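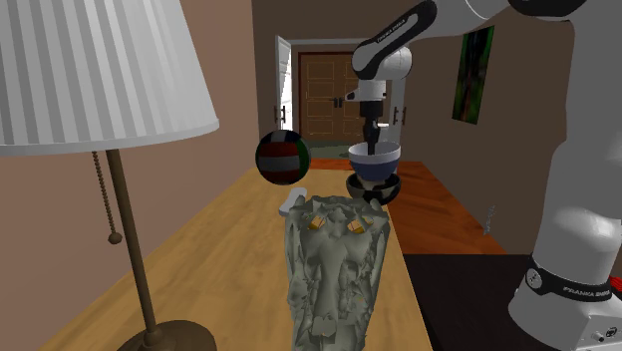
Carura FC: contract talk and what to do about Honorato

Started by standine_end, 8/19/19

standine_end wrote:
The local paper has it that the club has offered Cauã Honorato a new three-year deal, with an option for a fourth that only the club can trigger. His current one runs out when this season ends, so from November he can talk to anyone he likes under league rules. He played 40 games last year and scored 13, most of them after they moved him in off the wing. I would sign him today at almost any reasonable number. What is everyone else hearing?

petar_upperdeck wrote:
Same as you. The holdup is supposed to be the option year. His agent wants it to be mutual or gone. Can't blame him for that.

Block C Ray wrote:
I'd let him walk. Before everybody jumps on me, look at when the goals came. Five were against the bottom two clubs and three were penalties. Lombardi has been better in open play whenever she's — sorry, wrong team, I've got the women's side on the brain. I mean Petek. Petek has been better in open play whenever he's been fit.

standine_end wrote:
"Whenever he's been fit" is doing a lot of work there. Petek missed the whole spring.

Block C Ray wrote:
He missed the spring because they rushed him back from the hamstring. That's on the staff. Nikola Petek on a full preseason is a different player, and he costs less.

mo_from_avden wrote:
Avden supporter here, hope that's okay. We'd take Honorato off your hands and so would half the league. Our back line couldn't get near him in either game. If you let him get to November without a contract you'll be reading about him in somebody else's shirt.

petar_upperdeck wrote:
Thanks for the visit. Please keep your hands off him.

Gate 3 Linda wrote:
Does anyone know if the option has to be picked up by a certain date? When Maiara Barros signed with the women's team hers had a deadline written in, and when the club let it pass she got to renegotiate. She ended up with a better deal. If Honorato's agent could get an early deadline I'd think he would live with the option.

standine_end wrote:
Good question. The article doesn't say. It only says "club option" and that talks are ongoing.

tallboy492 wrote:
Long post, skip if you don't care about budgets.

The wage bill is the real issue. We have four players over thirty on guaranteed money through next season. Two of them didn't start a game after the winter break. Until one of those comes off the books, any raise for Honorato has to come out of the youth side or out of a transfer sale. The only player we could sell for real money is Araújo, and I don't want to sell a center back to pay a forward. We gave up far too many from set pieces already.

So I'm fine with the option year. It keeps the yearly number lower and gives the club a way out if his knee acts up again. If he says no, sell him in the winter window and get something for him.

Block C Ray wrote:
Agree with nearly all of that. You don't sell Araújo.

petar_upperdeck wrote:
Disagree on the winter sale. A player with six months left goes for next to nothing. You'd get maybe a loan player and a handshake. I would rather have him for the run-in.

tallboy492 wrote:
Something is still more than zero in June.

petar_upperdeck wrote:
Not if we drop out of the top four because we have no one to score. That costs more than the fee would bring in.

Gate 3 Linda wrote:
What happened with the knee? I thought that was two years ago.

tallboy492 wrote:
It was. He had it drained again before the last away game. Mackenzie Boychuk mentioned it on the radio show, and she said up to three weeks out, but he was back sooner.

mo_from_avden wrote:
Didn't know about the knee. We'd still take him.

standine_end wrote:
My guess is they meet in the middle. Three years, option stays, deadline in the spring of the last year, small bump if we finish top four. Ray can have Petek off the bench.

Block C Ray wrote:
Petek starts. I'll say it again in November.

Moderator wrote:
Moved from General to Transfers & Contracts. Two posts about the parking at Standine were split into their own thread. Please keep ticket sales out of this one.

Gate 3 Linda wrote:
One of those was mine, sorry. Is the east lot open for the next home game or not?

petar_upperdeck wrote:
Open, but cash only. Reply in the other thread, Linda.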